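Sunday, late

Day five of not buying anything. The rule was Funmilayo's idea and I agreed to it in April, when I had just paid for the car and was feeling noble. Ninety days, groceries and bills only, no little treats. I have so far wanted a second kettle, a lamp shaped like a goose, and a set of 8 linen napkins, and I do not own a table that seats eight. I don't like eight people.

The hard part is the evenings. I used to look at shops online the way my father looked at the weather channel, with no plans to go out in it. Now I read the backs of things in my own cupboards. I have learned that the Hedegaard mustard expired before I moved here and that I brought it with me anyway, wrapped in newspaper.

This afternoon I did the hall closet, which I had been saving as entertainment. Two bags for the thrift store, one for the trash, and a pile on the floor marked "decide," which I stepped over on the way to bed and will step over tomorrow. In the decide pile: a raincoat that fits someone I was briefly in my thirties, four phone chargers, a bowl of fake fruit from my aunt. She had it on her piano for 22 years and dusted each pear. I can't give it away and I can't look at it. 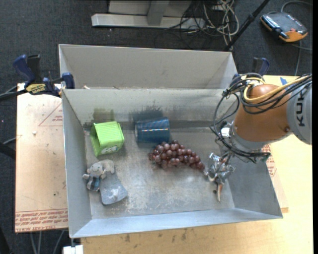
Radwa wrote back tonight that I was cheating, that clearing out is only shopping in reverse and I'd be filling the shelves again by summer. She also wanted to know if the raincoat was the green one, and could she have it. So there's one item decided.

I told her she could come get it if she brought her own coffee, as mine is down to the dusty end of the bag and I've gotten strict about it. She said that was no way to treat a guest. She's coming Tuesday.

Spent today: nothing. Wanted today: the goose lamp, twice. It's on sale now. I only know that because they emailed me, and I only opened the email to unsubscribe, and I haven't unsubscribed.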